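So I finally did the Hillport studio tour, the one where they walk you through the old Mimell stages, and I've been talking about it ever since (sorry to my roommate). Tickets were 61 bucks, which hurt a little, but I'd go again tomorrow.

Our guide was Guido Bortolotti, who has been there forever and clearly loves gossip as much as I do! He wouldn't name names when I asked who the rudest guest star was – I tried twice – but he did say one sitcom lead sent back the same salad three times in a single lunch. Come on, Guido. Give us initials at least!

Stage 8 was my favorite. It's where they shot the D'Amico family kitchen, and it's way smaller than it looks on TV. You can sit at the breakfast table, and yes, I did the Liesl Pichler door slam from the finale. The lady behind me did it better, I have to admit.

After that you get to wander through wardrobe, where there are 409 costumes on the racks, including the green coat from the December special (tiny! who fits in that?). Then it's on to the workshop side, which I figured I'd rush through and ended up loving.
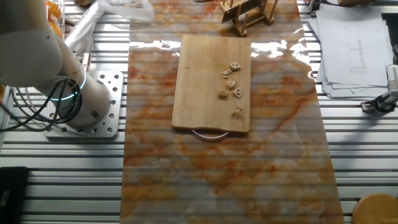

A marble-print sheet on the workbench, Hillport

The last stop is the gift shop, obviously. I got a Mutus mug and a call sheet print, and skipped the signed poster because it was 673 dollars and I have rent. Go for the morning tour if you can. Ours was half empty, and Guido let us hang around in the kitchen for ages.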